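Two-Arm Drawer Clearing in Simulation: Does a Shared Wait Signal Help?

Student project report
Yichen Wan
2025-11-24

1. Background

This project looked at a small part of a larger problem, which is how two robot arms with different hands can work at the same piece of furniture without getting in each other's way. The task was taking an object out of an open drawer. One arm carries a gripper and the other carries a humanoid hand. Both are controlled by policies trained from demonstrations, and all of the work was done in a simulated kitchen.

I took over the code from an earlier student project called Damer. Damer trained one policy for both arms together. It worked when the two arms had clearly separate jobs, but it was slow to train, and when it failed it was hard to say which arm had caused the failure. The last section of the Damer report suggested training the arms separately and letting them exchange a small amount of information. That suggestion is where this project started.

The question was a narrow one. If each arm has its own policy, and the only thing they share is a signal meaning "I am using the drawer, please wait", is that enough to bring the number of collisions down? And what does it cost in finished tasks?

2. Setting up

The simulated kitchen is called Drundemwood. It was built before I joined the group and I changed very little in it. I corrected the friction on the drawer runners, which had been set so low that the drawer slid when the countertop was touched, and I lowered the contact stiffness of the humanoid fingers, which had been making light objects jump. Everything else, including lighting and textures, is as I found it.

Each trial begins with a cabinet drawer closed. The arms must open it, take out the object inside and put it down on the countertop. The position of the object in the drawer is random within limits. So is its rotation. The cabinet itself stays in one place, which makes the task easier than it would be in a real kitchen, and I come back to this in section 6.

The training software is Brito, which is used by most people in the group. It takes recorded demonstrations and trains a policy that predicts a short run of actions from the camera image and the joint angles. I used the default settings apart from the length of the action run, which I shortened. With the default length the arms carried on with a plan for too long after the wait signal changed, and there were collisions that had nothing to do with the signal itself.

Demonstrations were collected by remote control. I recorded 700 in total. They took much longer than planned, mainly because driving the humanoid hand well needs practice and I threw away my early attempts. Anyone repeating this should leave a week or so for learning the controls before recording anything they mean to keep.

3. The wait signal

The signal has one value for each arm and can be on or off. An arm turns its signal on when the end of its hand enters a box-shaped region above the drawer, and turns it off on leaving. The other arm sees the signal as one extra input to its policy. Nothing in the code forces an arm to stop. It has to learn from the demonstrations that a signal being on usually goes with staying still or moving back.

I considered a hard rule, where the waiting arm is simply frozen. I tried it for a few days and gave it up. If an arm was frozen close to the drawer it became an obstacle, and the active arm had no means of asking it to move. There were also cases where both arms entered the region on the same step and both froze, and the trial then ran until the time limit.

With the learned version, the demonstrations have to contain examples of waiting. This sounds obvious but I missed it at first. In my first recordings I drove the arms so that they never needed to wait, and the policy trained on them ignored the signal completely. I recorded the set again with deliberate overlaps, where the second arm starts its approach early and has to hold back.

4. Method of comparison

Three versions were trained on the same demonstrations.

Joint: one policy for both arms, as in Damer.
Separate: two policies, no signal.
Separate with signal: two policies, with the wait signal as an extra input.

Each version was tested from the same list of starting positions, so that a difficult placement was difficult for all of them. A trial counted as a success if the object ended on the countertop and stayed there. A collision was counted when any part of one arm touched any part of the other, however lightly. Contact with the cabinet was logged but did not count, because a certain amount of it is unavoidable when pulling a drawer by its handle.

I trained each version with two random seeds. More would have been better. The shared machine was busy for most of June and two was what I could get.

5. Results

The separate version without a signal did worst on collisions, as expected. Each arm behaved sensibly by itself and then drove into the other one over the drawer. The joint version collided less but was hesitant, and a fair part of its failures were trials where time ran out with the object still in the drawer. The version with the signal had the fewest collisions with both seeds. Its success rate was slightly above the joint version with one seed and slightly below with the other, so I cannot claim any difference there.

What I can say is that the failures changed. With the signal, most failed trials were failed grasps, and a failed grasp belongs to one arm and can be worked on separately. For the next person using this code that may be more helpful than the collision count.

Grasp failures were not spread evenly over the objects. Boxes and blocks were handled well from nearly any position. Tapered objects lying on their sides were the worst group, and they were worst of all when close to a drawer wall.

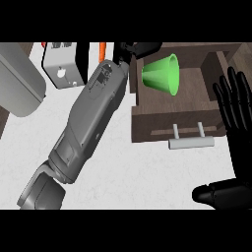
The approach direction explains much of the trouble with tapered objects. The policy does not know which end is narrow except through what it learned from images, and the demonstrations favoured a grasp from above in the middle of the object. On a cone the middle is already sloping, so the fingers close on a surface that pushes them along towards the thin end. With the green cup lying in the open drawer, its closed end is the one towards the gripper, and the gripper has to reach over the left rim of the drawer to get to it. A grasp across the wider part would be safer, but for a cup lying that way round the gripper must go further over the drawer, into the space the humanoid hand may also want. The wait signal therefore matters more for these objects than for blocks, and the region that switches it on should probably extend further across the drawer than I made it.

I tested a larger region near the end of the project. It reduced collisions again on tapered objects but made both arms slower on everything else, as they waited for each other when there was room to work. I did not have time to try a region that changes with the object.

A second pattern was less expected. When the humanoid hand was the one waiting, it tended to drift slowly towards the drawer during the wait. I checked the demonstrations and found the same drift in them. My own hand had been sinking while I held the controller still, and the policy had copied it faithfully. I removed the six worst recordings and trained again, and the drift became smaller without going away.

6. Limits

The cabinet never moves, so the region above the drawer can be fixed in advance. On a real robot it would have to be found from the camera, and any error in finding it would go straight into the signal.

Only one person recorded demonstrations. The policies have learned my habits, the drift being the clearest case. I would expect different waiting behaviour from recordings made by someone else.

Contact between thin curved surfaces is not very accurate in the simulator. Some of the cone failures may come from that and not from the policy. I looked at a number of them step by step and could not always tell which it was.

No test was made on hardware. The group plans to set up a matching drawer in the Stillside lab, but it was not ready in time for this report.

7. Use of the code

The three versions can be trained from the same script by changing one line in the settings file. The demonstrations are stored with the project, including the ones I removed, which are in a separate folder called "drift". The size of the signal region is set in the same file as the cabinet position. If the cabinet is moved, both have to be changed by hand, and there is no warning if they disagree. I lost most of a day to this in June.

For further work I would start with the grasp on tapered objects, using new demonstrations that begin from the wide end, before changing anything about the signal. After that, a region that depends on where the object lies would be worth trying. The code for placing the object already writes its position to the log, so the information is there and only needs to be passed on.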